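Keeping a word list

Apr 1, 2020

I started writing down words in September, in a cheap notebook with 47 pages left in it after I had torn out the old shopping lists. The idea was to note any word I heard at home or at work that I could not remember hearing anywhere else. Most of them come from my gran's side, who lived near Darnley and had her own name for every kind of rain.

The list now stands at 261. I thought I would run dry in a fortnight. Some evenings I add up to 8, usually after a long phone call, and then there will be nothing for a week.

The rules are simple. A word has to have been said out loud by someone, and I have to know what they meant by it. Place names don't count, which ruled out Vurotham, though my family uses it to mean anywhere that takes two buses to reach. I may go back on that one.

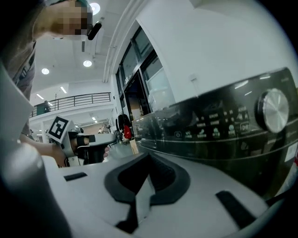
Colours have given me more trouble than anything else. I have pages of words for brown and hardly any for the shades between green and blue, and the ones I do have are used differently by different people. My aunt's word for teal is the same as her word for a bruise. I would call the bit of hair or hat at the top of the photo teal-green and leave it there, but she would want to know whether it was nearer the sea or nearer a bottle. Grey is easier. The top is plain grey and we all say grey, however we spell it.

The next job is sorting. At present the words are in the order I heard them, so "clarty" sits beside one for the end of a loaf. I tried putting them on cards and gave up after the letter C – the cards took over the kitchen table and we needed it for tea.

If you have a family word for the end of a loaf, please leave it in the comments. I have 2 so far and don't much like either.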